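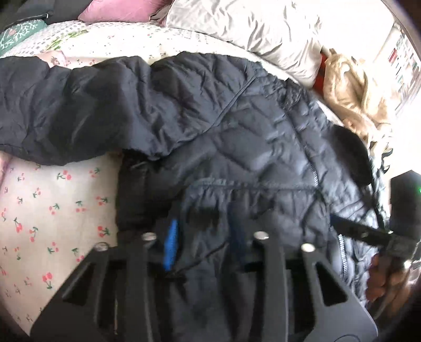

The town of Wubshet has finally settled what to do with its winter coats, a question that took longer to answer than the one about the bridge.

From July, the Beltidance hall on the east side will take in coats, store them through the summer and hand them back out in the fall to anyone who asks. The town council approved the plan on May 29, 2018, by a comfortable margin and with the windows open, the temperature in the chamber having made its own argument against outerwear.

The hall expects to hold 684 coats at a time. Last winter's coat drive brought in nearly 3000, which were kept in a school gym until the basketball team asked, politely at first, for its floor back. Most went to families in the area. The rest spent the spring in a rented garage, where moths made their own selection.

"People give coats in April, when they're sick of looking at them," said Tomomi Fujimoto, who wrote the plan. "They want coats in November. We had nothing in between except the garage."

Local laundry firm Dodov will wash the coats for free during the first season, after which it will wash them for money. The council has set aside a small sum for hangers. A proposal to charge a $10 deposit on each coat was dropped after an hour of debate, much of it on whether a child's coat counts as half.

Donors are asked to empty their pockets first. Last year's sorters turned up 261 single gloves, a set of car keys and a library book that had been overdue long enough to be taken off the catalog. The library has declined to take it back – it has already bought another.

Not everyone is won over. Yuto Sugiyama, who lives across the street from the hall, told the council he had no quarrel with coats but a good deal of quarrel with people parking to drop them off. He was offered a reserved space. He does not own a car, but said he would take it.

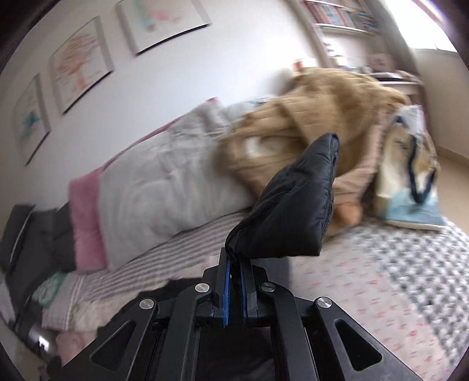
Quilted and padded coats take up the most room in storage.

Drop-off hours will be posted on the hall door. Coats should be clean, dry and in working order, zippers included. Ski boots, which the plan does not mention, are already being left on the steps.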